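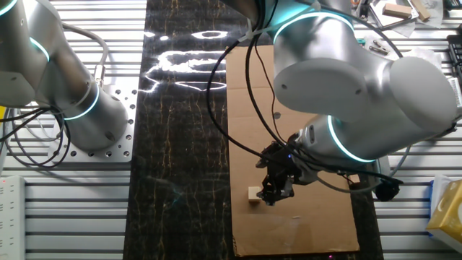

*The two-arm bench cell with a cardboard work sheet laid on the mat.*

# Galau Bench Cell, two-arm version

I run the packing and kitting side of a small shop in Mikesville, and I also write the product pages for the equipment we sell on, so you get me instead of a brochure. We build wooden puzzle and block sets, and for years the slowest job in the building was putting the right blocks in the right tray. The Galau cell is what we set up to take that over, and after enough people asked to buy one we started selling it.

Last updated Feb 21, 2025.

## What you get

- 2 arms, each with its own mounting plate
- Slotted aluminum table, so you can move the plates and fixtures wherever you want them
- Bench mat
- Grippers with angular fingers
- Controller with the Todorova job software already loaded
- Stop button on a long lead (put it where a hand will land on it, please, and not behind the monitor like I did)
- 12 months of parts cover

You bring the table space, a regular wall outlet, a keyboard and something to pick up.

## What it's good at

Small, light, boring parts! Blocks, caps, spacers, little cartons. The cell picks a part up off a flat sheet, turns it if it needs turning and sets it where you told it to. We run plain brown cardboard as the work surface on nearly every job. It's cheap, it's matte, you can draw on it with a marker, and when it gets ratty you throw it in the recycling and cut another one. I do sell a proper rubber sheet as an add-on and I'll happily take your money for it, but try cardboard first.

The black marble-look mat is glossy and it does pick up glare from overhead lights. I like how it looks, and with cardboard over the part of it you're working on, the shine hasn't bothered our jobs. If your ceiling lights are fierce and you want bare mat under your parts, ask me for the matte gray one at the same price.

The lit rings on the arms are cyan, and on our setup that color means the arm is powered and ready to take a job. You can see them from across the room, so people walking up know the thing is live before they lean over it.

## What it's not good at

Anything floppy. Anything heavy. Bags are a pain. We tried ribbon once and I don't want to talk about it. If your parts come in one big jumbled bin, you'll need a person or a feeder to spread them out first, and you should put that time in your math before you call me.

It's also slower than a quick pair of hands. I get a lot of emails from people hoping for the opposite! A good packer on a good morning will leave it in the dust. The cell keeps the same pace through lunch and the last hour of the shift, and that's where it catches up.

## What changed for the people here

This is the part I'd want to read if I were buying, so I'll give it some room.

Before the cell, 4 of us were on kitting every day, standing up, doing the same reach over and over. My right shoulder used to click like a pen. Nobody lost their job over this, and I'd have been pretty loud about it if they had, seeing as I was one of the four. What we do all day is different, though. One person looks after the cell, lays out parts, swaps trays and teaches it new jobs. The others went over to finishing and inspection, which had been running behind forever.

Did everybody love it? No. A couple of folks really liked kitting. You could chat, you could listen to the radio, and your hands knew the work. Looking after a machine takes a different kind of attention, and the first weeks were tiring in a way I hadn't planned for. You stand there watching it and tense up every time it reaches for something. That wore off for me. I'd still tell any manager to rotate people through it in short turns at the start, and to let them be the ones who name the jobs and set them up. The people who used to pack the trays by hand know which block always rolls and which one has a grain that looks like a crack. Put that in the job notes before you teach the arm a single move.

One more thing, and it's about pay. Our cell tender job came with a raise. If you're adding a skill to somebody's day, I think it should show up on the check, and I say so to everyone who buys from us.

## Setting it up

Bolt the plates down first and snug them in the slots before you hang any cable. Cables are the fussy bit. Leave enough of a loop for the arm to reach its far corner, then run a slow test move and watch the slack the whole way. The first thing I check when somebody calls with a weird fault is whether a cable is dragging over the work.

Power goes through one strip at the side of the table. Keep drinks off the table. I know. Do it anyway.

Teaching a simple pick takes me less than a coffee break now, but my first one ate most of an afternoon. Start with a single block standing on its own and get that one working well before you get clever.

## Ordering

We ship from Mikesville. The Ollness frame, the rolling stand that lifts the table to standing height, is sold separately and is on backorder until April. Everything else is on the shelf, with a lead time of 4 business days once we've talked through your parts. And I do want to talk them through! Mail me a handful in a padded envelope and I'll run them on our cell and send you a video, good or bad.

Returns are fine within the first month if the table isn't drilled.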